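Orkavo word lists: crossword and spelling-game vocabulary
README

Hi, and thanks for downloading! Orkavo is a plain word list I put together for people who make crosswords, spelling games and the like. I started it because every free list I tried was stuffed with junk (abbreviations, chemical fragments, words I'd be ashamed to put in front of my aunt) and the paid ones wouldn't let me share my puzzles with the list attached. So I began my own, and it got a bit out of hand.

What you get

There are 121 themed files, one theme per file, with names like kitchen.txt, weather.txt, sewing.txt and birds.txt. Each is plain UTF-8, one entry per line, lowercase, no spaces. Multi-word answers are squashed together the way crossword people like them, so "bread box" is breadbox and "ice cream" is icecream. The original spacing lives in spacing.tsv if you need it for clue checking.

Each entry has a score after a semicolon, from 1 to 4:

4: I'd be happy to see it in any puzzle
3: fine, maybe not thrilling
2: only if the corner won't fill any other way
1: kept so that spell checkers don't choke, please don't use it

How I pick words

Scores are my own taste and nothing more. I read each theme out loud, score it, leave it alone for a while and then score it again. Where the two passes disagree I keep the lower number. My ear is American Midwest, so "faucet" beats "tap" and "soda" only gets a 3 because I grew up saying pop and I'm still sore about it.
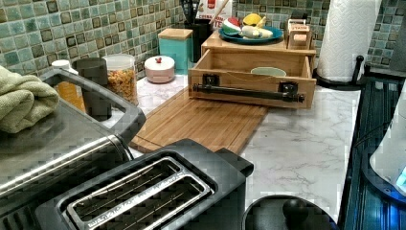
The kitchen theme is the biggest, with 635 entries, and it's the one I get the most mail about. Most of it came from walking through rooms and writing down the plain name of everything I could point at, which is a great cure for fancy vocabulary. You look at a counter and get "toaster" and "towel" right away, then "backsplash" (a lovely ten-letter entry, I gave it a 4), and after a minute you remember that "mosaic" and "tile" belong in there too. Words that only show up in catalogs went to score 2 or lower. If you think I've been unfair to "trivet", write to me, but I've heard the arguments.

Things that are missing on purpose

No brand names. No slurs, and no words whose main use is as an insult. No plurals made just by adding an s, unless the plural is the normal form (tongs, scissors, oats). Nullgate, the little script in the tools folder, will build the regular plurals for you if your grid needs them. It's dumb and it will happily give you "butters", so check what comes out.

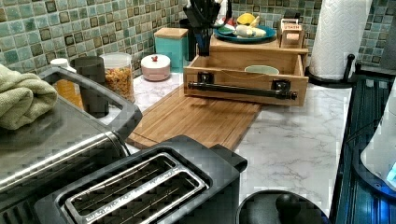
Toaster, seven letters, score 4.

Known problems

The sewing file still has a few entries that really belong in clothing. I know, I'm working through it. Weather is thin on snow words. Fifteen entries in birds.txt have a hyphen I forgot to strip, and if your tool chokes on those, Nullgate run with the clean option takes them out.

Also, the Brurnik import format wants scores from 0 to 100. Multiply mine by 25 and it works fine.

License and credit

Use it for anything, paid or free. A line saying "words from Orkavo" would make my day but you don't have to. If you fix something, send me the changed file and I'll fold it into the next release, which I'm hoping to get out in July.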